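Visit report: Dotadel scanning works, Birkon

Members who collect ships' papers will know the Dotadel name from the label on the discs. The firm copies cruise books, crew newspapers, launch programmes and deck logs for ships' associations and private owners, and it opened its works in Birkon to visitors on a Friday in July. We went with two questions: how the pages are captured, and what becomes of the files afterwards.

The works occupies the ground floor of a former chandler's store. Material comes in at the yard door and is booked at a counter, where each item gets a paper slip with the owner's name, the ship, the page count and a note of existing damage. The slip stays with the item until it is returned. Loose inserts are listed separately and put back between the same pages after copying. We asked about items with no title page, which is common with wartime newsletters run off on board. These are entered under the first line of text.

Capture

Two methods are in use. Flat sheets and unbound programmes go on a flatbed scanner with a glass large enough for a folded seating plan. Bound volumes go on a cradle the staff call the Xie, after the engineer who drew it up. The two halves of the cradle move independently, so that the spine stays in the middle as the weight of the book shifts from one side to the other. A glass wedge comes down on the open pages, both sides are photographed at once, the wedge goes up, and the operator turns the leaf by hand.

The standard setting is 400 dpi in colour. Photographs with a visible halftone screen are scanned once more and the screen is filtered out in a second copy, with the first kept as it came. The firm will scan at 16 bits per channel if the owner asks. The master files are then twice the size, and the reading copy looks the same. For original photographic prints I would pay the extra. For printed matter I would not.

The demonstration volume was the commissioning book of the Mislow, a fleet oiler, lent by the ship's association. It has a stiff card cover and a glued spine that has already failed in two places. The operator opened it only as far as it would go without force, and the wedge was set to match. The inner margins came out complete, including the names at the ends of the rows in the divisional group photographs. Those names are what most buyers look for, and they are usually lost in a copy made on an office machine. 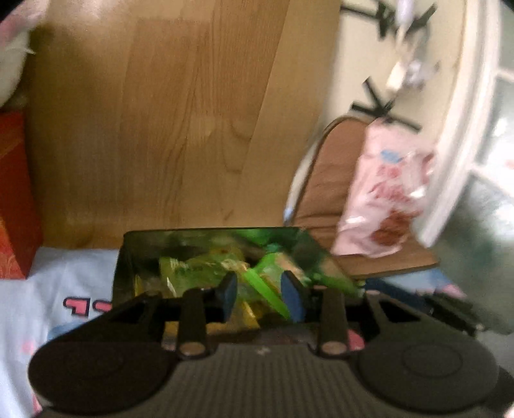 Yatziri Quezada asked whether the associations would not be better served by taking the spine off a duplicate copy and feeding it through as loose sheets, seeing that many of them hold several copies of the same book. The answer was that this is done on request, with a signed form, and costs less than half the price of cradle work. The operator added that duplicates are not always duplicates. Some cruise books were issued with a late supplement bound into part of the run, so the copies have to be compared page by page before one is cut.

Page order and text recognition

After capture the files are cropped and straightened by software, then checked by eye. The checker works from a contact sheet of 20 pages at a time and looks for missing leaves, repeated leaves, fingers and focus. Blank pages are kept. I was glad to hear it, as I have discs from other suppliers on which the blanks were dropped and the printed index no longer agrees with the page numbers.

Text recognition is run on everything, and the results vary with the printing. Letterpress programmes come out well. Stencil duplicated newsletters come out badly, and the firm does not claim otherwise. Lists of crew are corrected by hand for surnames only. Rates and ranks are left as the software reads them, with the effect that a search for a surname is dependable and a search for a rating is not. This ought to be printed on the sleeve.

Deck logs are handwritten and receive no recognition at all. The firm supplies a dated contents list so that the reader can go to the right month, but nothing finer than that.

Output

The disc carries two versions: a page-turning one for reading on screen, and a plain folder of numbered page images with a PDF. The page-turning version needs its own program. We tried it on a laptop in the reception area and it opened without trouble, with zoom up to 200 per cent before the image began to soften. There is a setting to turn off the page sound, under Options. It forgets this setting when closed.

The plain folder is the part I would recommend members keep. Programs of this kind have come and gone several times, and page images in an ordinary format can be opened by whatever replaces them.
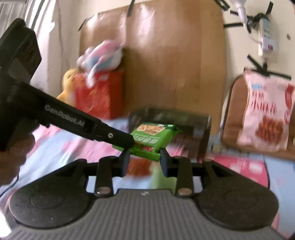
Melquiades Xolalpa disagreed with me on this over lunch and has asked for it to be recorded. His view is that the older members of his association will never open a folder of numbered files, that the page-turning version is the only one they use, and that a format people read is worth more than a format that lasts. He would have the firm put the page-turning version first on the disc and the folder in a subdirectory. At present both appear in the same window and he has had telephone calls about it.

Storage

Masters are kept for five years and then offered back to the owner on a hard drive at the cost of the drive. If the owner does not reply they are kept one more year and deleted. Two sets are held, one on site and one in another building in the town. Checksums are made when the job is closed and run again each spring. I asked to see the last list and was shown it. The faults on it had all been restored from the second set.

The discs themselves are recordable and not pressed, and I saw no tests on their life. Members should copy the contents to a drive on receipt and check that the number of page images agrees with the slip.

Points for members sending material

Write the page count on your own covering note before posting, loose inserts included.
Remove paper clips. Leave staples where they are; the firm takes them out and charges nothing for it.
Do not repair torn pages with tape beforehand.
State whether you want the wide colour setting. It cannot be added later without a second capture.
Oversize plans are charged by the sheet and should be rolled, not folded.

The price list is available at the counter and by post. The current one does not cover film negatives, which are quoted for individually.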